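The Carrot Shift

By January the quota at Saltance was 100 good examples a day, and Tincuța Husar had the bag task. Toys went into a paper bag. She drove the arms, the arms did it, the recorder kept it.
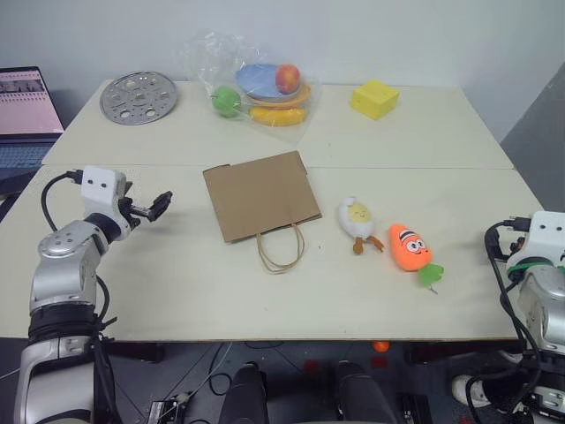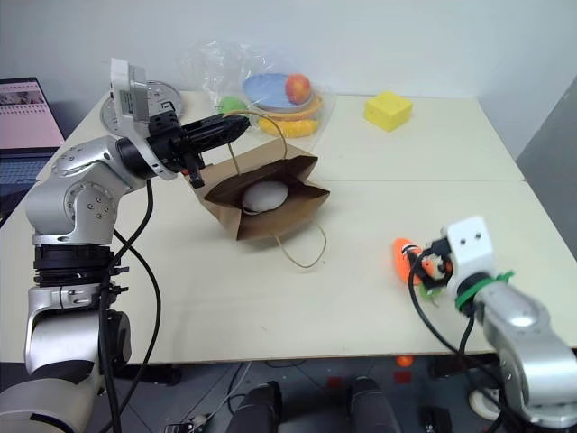
"What number are you on?" Rui Esteves asked from the door.

"1,495 in total. Two thrown out this morning."

"Why?"

"I stopped to think. Margarida says it learns the stopping too."

Rui sat down with his coffee. He had done the bag task himself, before they moved him to labeling, and he still watched the handles.

"Do you ever get it wrong on purpose?"

"They asked for that last week. Miss the bag, then go back for it. I felt bad doing it."

She put her hands on the controls again. He kept quiet, as the rules asked, until she marked the example good and reset the table.

"My turn tomorrow," he said. "Leave me some room on the drive."

She wrote 1,496 on the sheet and reached for the carrot.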